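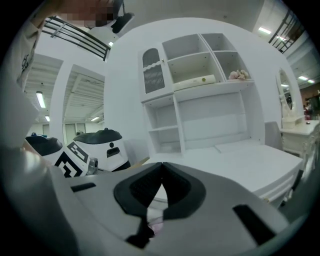
Cloviver Student Papers, Vol. 8, p. 22

Putting things away: a white cabinet, a desk and one cloth
Unathi Mahlangu
Clirside College, Home and Interiors, second project
Handed in 27 Jun 2023

What it was for

Brief from the tutor was "choose a piece of storage furniture and find out how it gets used". I took the white cabinet and desk in the Steyn room. Wanted to do the kitchen first but two others had already picked kitchens. So, cabinet. The cloth part got added later and ended up half the report, sorry if the balance is off.

Main question: does a cabinet with open parts and closed parts help people put things back, or do they just use the open bit because its nearest?

The furniture

White wooden cabinet, shelves, desk surface coming forward from it. Upper section has a glass-paneled door on the left with a scalloped top edge and a small knob, then open cubbies to the right of it. Lower down, two shelves one above the other and a wide open recess next to them. The desk ends in a carved edge. I spent too long drawing that edge and the drawing is still wrong.

Grey upholstered chair at the desk. The vanity is further right, carved drawers, oval mirror in a white frame. I left the vanity out of the study except where people put things on it by mistake. It matches the cabinet closely enough that when I said "the white one" people went to either. Should have fixed that before starting, it cost me a whole session.

In Fig. 1 the two lower shelves have nothing on them. The middle cubby has a long cream-coloured thing in it and the right cubby has the small pink plush toy. The toy turned out to be useful. People who came back a second time used it as a landmark ("next to the pink one"), which I hadn't planned for.

Method

18 people from my year and the year below. Each one got 5 things to put away, wherever seemed right, no talking from me. Then they went out, had a drink of something, came back and had to fetch one of the things when I called it out. I wrote down where it went and whether they went straight to it. Stopwatch for the fetching but I forgot to reset it twice so I am not using the times. Only the places.

The things: a notebook, a cloth, a hairbrush, a roll of tape, a charger lead. Same set every time.

No labels in the first half. In the second half I stuck Rirkum labels on the shelf edges (the small peel-off ones, they do leave a mark, wiped off with washing up liquid in the end).

What happened

Open cubbies won by a lot. Nearly everyone put at least one thing there. The glass door hardly got opened. Asked why afterwards and the usual answer was they thought it was for "nice" things, glasses or ornaments. One person said they didn't want to be the one who broke it. Fair enough.

The wide recess was a suprise. It has the most room and it got the least use after the door. Too big, I think. A roll of tape in there looks lost. The ones who did use it put the notebook flat in the corner.

Lower shelves: hardly used without labels, used properly with them. That is the clearest result I have.

Desk surface: meant to be for working on but things got left there anyway, mostly the lead.

The cloth

This was the awkward one. Everything else has a shape already. The cloth only has the shape you give it, and people gave it very different ones. Folded flat, rolled, scrunched, hung over a shelf edge. So I did a second small piece of work just on that, with a pale pinkish-lilac cloth.

What I was looking at was how it holds itself once it has been gathered up. Flat folding is neat but you can't see it from above eye level on the lower shelf. Gathered and stood up it shows from across the room. It does take up more width than you'd expect and the corners go their own way. 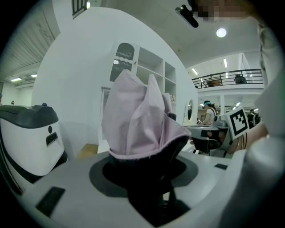 Fig. 2. The cloth gathered and upright, two points at the top and one corner out to the right.

Notes on Fig. 2. The left fold is broad and blunt, the right one is narrower and more pointed. Long creases down from the dip between them. The bottom edge is a bit frayed, I would hem it if I was doing this again, loose threads would annoy me on a shelf.

For the putting-away question the corner matters most. Any corner that sticks out like that needs its own bit of shelf or it goes over the edge. I tried working out a rule for width and gave up, depends too much on how hard you bunch it.

My preference after all this is one loose fold and then stood in a cubby. Not tested on enough people to say more.

Problems

Should have had older people as well. Everyone was a student and everyone was polite about it.
Stopwatch, see above.
The cabinet and vanity mix up.
Moved the chair halfway through becuase it was in the way of the lower shelves. That probably changed the second half along with the labels, so I can't say the labels did all of it.

If I carry on in July

Take the labels off and see whether the lower shelves still get used. Prop the glass door open for one group. Something smaller inside the wide recess, a divider or a tray. And a second cloth, thicker, to see whether it stands the same way or flops.

Sketches and the placing sheets are in the blue folder with my name on, Clirside studio, bottom drawer.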